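Pavumow insertion planner: progress report to Deris
Last updated: July
Reading time: 5 minutes

Hello again from the Pavumow end. Last time I wrote I was mostly apologising for the calibration code, so it's nice to have some proper planning work to talk about. I'll go through it in the order it happened, more or less, and the money bit is near the end where you can find it.

The short version is that the planner now runs the full job from start to finish without me sitting there pressing enter between steps. It looks at the blocks, decides which one to fetch, works out a grip, plans a path over to the tray and tries to put the block in its slot. Whether it goes in is another matter, and most of this report is about that.

First, the grip chooser. I'd been using the old Yazdani library for this, which you'll remember we picked up because it was already in the Fedcombe code and seemed like a free lunch. It's fine for plain boxes. For anything with a gap in the middle it kept wanting to hold the block across its full width, and our fingers don't open that far. I spent a fortnight trying to talk it round with settings and then gave up and wrote a small replacement. Mine looks at the shape model, lists the places two fingers could close on, throws out the ones that would hit the floor or the walls on the way down, and scores what's left. It's 344 lines and it isn't clever, but I can read it, and when it picks something daft I can find out why in five minutes.

The thing I'm happiest with is that the score now takes the slot into account as well as the pick. Before, the planner would choose a lovely firm grip and then find it couldn't lower the block because the fingers would foul the edge of the recess. So it would put the block down, think for a bit, and choose exactly the same grip again! Round and round. Now it checks both ends of the job before it moves, and that particular loop has gone.

Perception is steadier too. I dropped the big general model we started with and went back to fitting our own shape models to the depth data, with colour used only for the first rough guess. It's old-fashioned and it suits us, given that we know every part in advance. Red on red was a nuisance (the fingers and the tray are both red, so early on the colour step would now and then decide the gripper was a piece of tray) and I fixed that by masking out the arm using the joint positions before anything else looks at the picture. The black parts are still the weak spot. The depth readings on them are patchy, and where two of them stand close together the fitter sometimes treats them as a single fat one. I've got a half-written fix that tries one-part and two-part explanations and compares them. It works on saved data and I haven't let it near the live system.

Then the insertion itself. I ran a batch of 400 attempts overnight in simulation to get a baseline for the new planner, and went through the failures the next morning with a large pot of tea. Nearly all of them were the same thing: the block arrives turned by a tiny amount, one corner catches the rim, and the force controller pushes politely until it times out. So I've added a search step. When the push force climbs too early, the controller backs off a touch, wiggles the block in a small spiral and tries again, up to 8 times, before it calls the attempt a failure. I also slowed the last part of the descent, which cost us less time than I'd feared.

On the real cell I've kept things much more cautious. The speed is capped at 40 per cent of what the arm can do and I'm leaving it there until the stop logic has been reviewed by someone who isn't me.

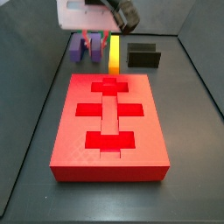 The cell during planner work: purple U-shaped block in the gripper, yellow bar and black slabs standing behind the three-slot red tray.

The U-shaped part is the one that made me rewrite the grip chooser in the first place. Gripping from the middle means the fingers go down into the gap between the legs, and the planner needs to know that gap is free space. The old code wrapped each part in a single box for collision checks, which filled the gap in and ruled out the very grip we wanted. Parts are now split into smaller boxes, and planning is a bit slower for it. I can live with that for now, though I'd like to cache the results so it only happens once per part.

What hasn't gone well: logging. I promised you a proper replay tool by this point and what you're getting is a script that draws the planned path over the recorded one and prints any force reading it doesn't like. It's useful to me and would be baffling to anyone else. I underestimated how much tidying the message formats needed, and I'd sooner do that properly than stick a nice window on top of a mess.

Money. We're within budget on staff time and a little under on computing, because the batch runs turned out lighter than planned. I'd like to move the spare computing money across to pay for an outside review of the stop logic. I think that needs your say-so, so please treat this paragraph as me asking.

Next up, in the order I mean to do them: get the one-or-two-parts fix running live, turn the spiral search into something with settings a normal person could change, cache the collision shapes, then back to the replay tool. I'd also like to try planning the order of the parts, so that the arm clears whatever is in the way before going for the thing behind it. At the moment it just goes for the one it's most sure about.

If you want the raw batch results, tell me where to put them and I'll send them over. The force traces are the big files, so you may prefer to leave those out.

Comments (4)

Reader 1
Glad to hear Yazdani's gone from the grip step. Is it still being used for the path planning, or is that yours as well?

Author
Still Yazdani for paths. No complaints there so far.

Reader 2
Could the spiral search wear out the rim of the slots if it runs all day? We had that on Fedcombe and ended up limiting the sideways force as well as the downward one.

Author
Good point, I only limit the downward push at the moment. Could you send me the values you settled on?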